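Speaker notes: How a celebrity rumour grows, and how we should write about it
Plerneck library evening talk, 3/31/24

Slide 1. Welcome

Good evening and thank you for coming. Say the title slowly. Mention that the talk is for readers as well as for people who write, because both groups carry the rumour forward.

I will not use the names of any stars tonight. If somebody asks for names, say kindly that the pattern is the same with all of them, and go on.

Slide 2. Where a rumour starts

Usually it starts very small. Somebody puts two photographs side by side, one old and one new, and asks a question: "Did she do something to her nose?" It is only a question, so the writer feels safe. But the next page repeats it as a headline, and the page after that says "fans believe".

Pause. Ask the room who has clicked on a headline like this. I will put up my own hand first. 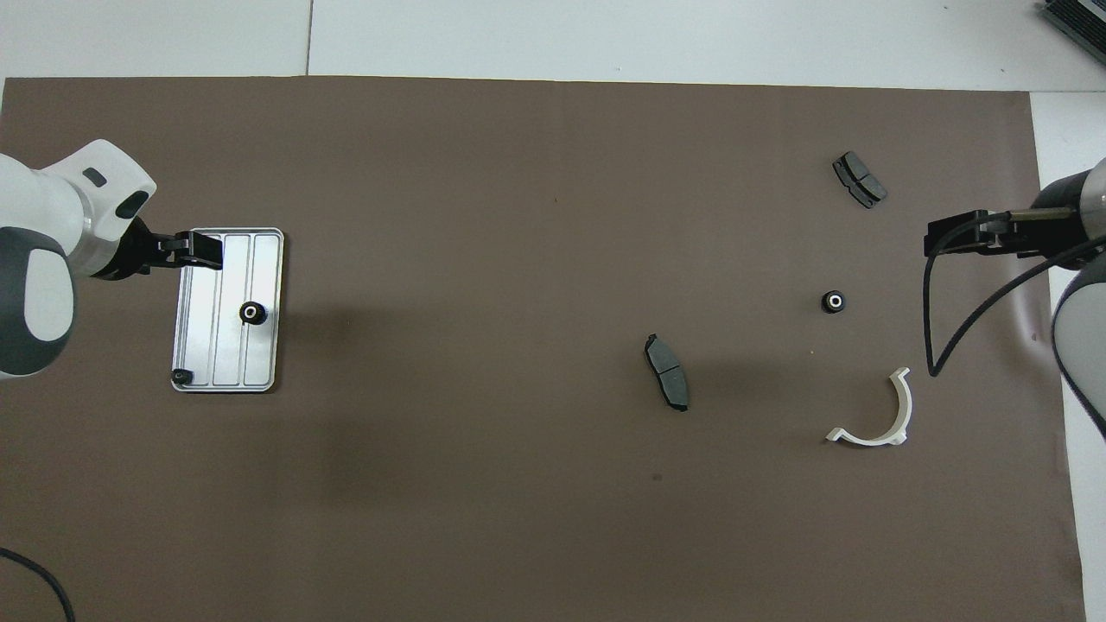
Slide 3. The Iven post

Tell the story of the Iven forum. A member wrote a post of 2 lines about an actor who looked thinner at a premiere. In one evening it had 500 replies. By the next morning there were 1,978, and a gossip newsletter called Jimisden had already made an article from it. The article had no source except the forum, and then the forum used the article as its proof. Draw the circle with my finger in the air.

The actor's office answered later with one short sentence. The answer was read by far fewer people than the question.

(If time is short, leave out the part about the newsletter's apology.)

Slide 4. Words that hide the source

Read these aloud and let people laugh:
"Sources say"
"It is rumoured"
"Everyone is wondering"
"She has not denied it"

Stay longer on the last one. A person who is silent has told us nothing. Perhaps she is on holiday, perhaps her lawyer advised her, perhaps she never saw the question. In my first year of writing I used this phrase many times and my editor at the Palacios entertainment page crossed it out every time in red. I was a little angry then. I am grateful now.

Slide 5. Photographs before and after

Light, makeup, age, lens, weight, a bad night of sleep. All of these change the colour and the shape of a face. Remind people that red carpet pictures are often edited before we see them — and the old school picture next to them is not.

Do not say that surgery is shameful. It is a private choice. My point is about guessing.

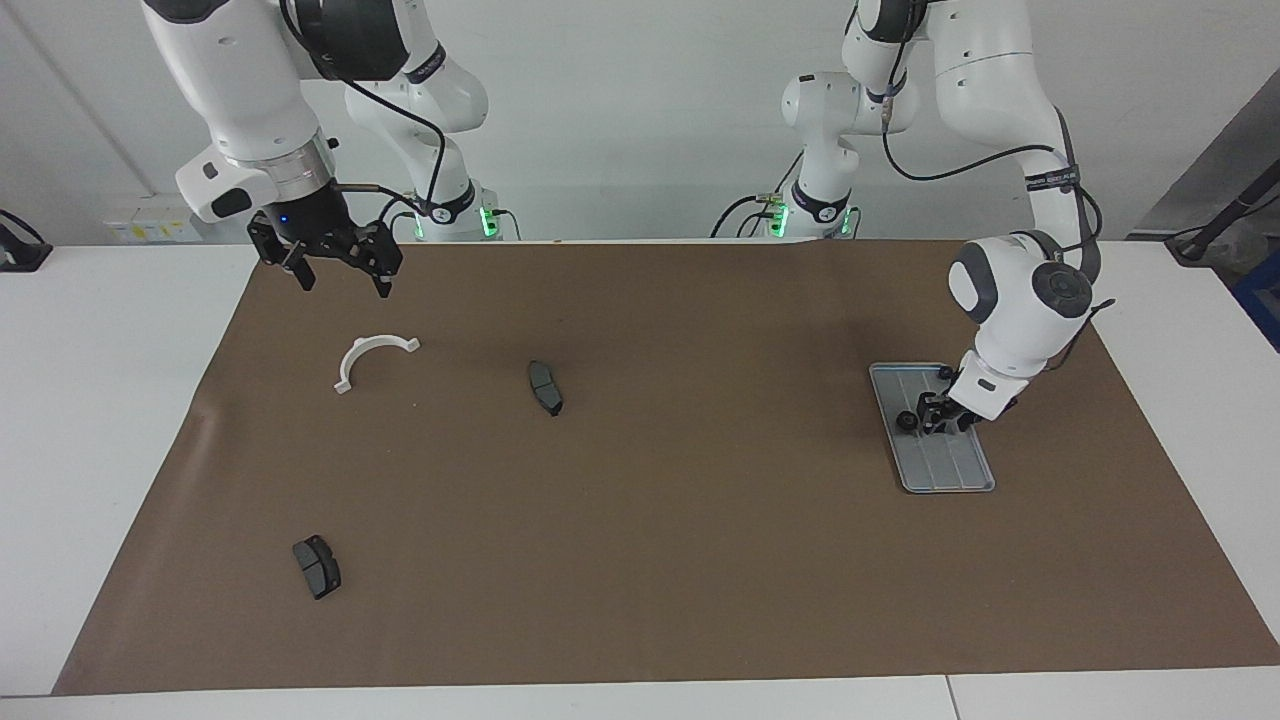
Two arms at one table.

Slide 6. What I do before I publish

I ask who said it first, and I try to find the full interview. Often a quote of 4,000 words was cut to nine, and the nine words mean something different. If I cannot find the first speaker, I do not write the piece. This costs me work sometimes.

I also write the date of the quote. Old interviews come back every year as if they were new.

Slide 7. Questions

Likely question: "But are famous people not public property?" Answer: their films and songs are public, and what they choose to tell us. Their medical file is not.

Likely question: "Do you still read gossip?" Yes, on the train.

Tell them that the second talk is in April, in the same room, and it is about fan accounts. The sign-up sheet is beside the door. Bring back the pointer to the front desk.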